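6. Fault 13: Grip lost or not confirmed

Fault 13 means the Romosis controller asked for a grip and did not like the answer. It does not tell you where the object went. The Avau handbook says to press Resume. Read this section first.

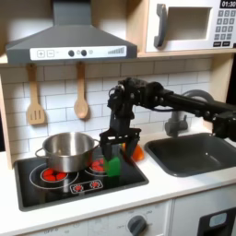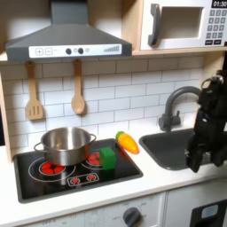
Toy kitchen station, green block and pot on the stovetop side.

CAUTION: The arm may still be powered after Fault 13. A still arm is no proof of a stopped arm. Keep hands away from the counter until step 2 is done.

1. Press the red stop button on the Jansen box. The Stop command on the screen goes through the same software that just faulted, so don't count on it.
2. Switch off motor power and wait 10 seconds. Support the arm if it starts to sag.
3. Look for the object yourself. The log will say "object held" in cases where the fingers closed on air.
4. Check both finger pads for dirt or wear. Wipe with a dry cloth.
5. Return the object to its start mark and clear anything else from the path.
6. Restore power and run Home at low speed, with one hand on the stop button.
7. Repeat the grip once. If Fault 13 comes back, go to section 7.

NOTE: The usual advice is to raise the grip force. We tried settings up to 505 on the Grirkby fingers and saw no fewer faults, only more worn pads. Leave it at the factory value.

NOTE: The supplier claims 4000 cycles between calibrations. We have not come close. Calibrate whenever the fault shows up twice in one shift, and write it in the log.

Section revised Jan 26, 2018, Lautaro Villalba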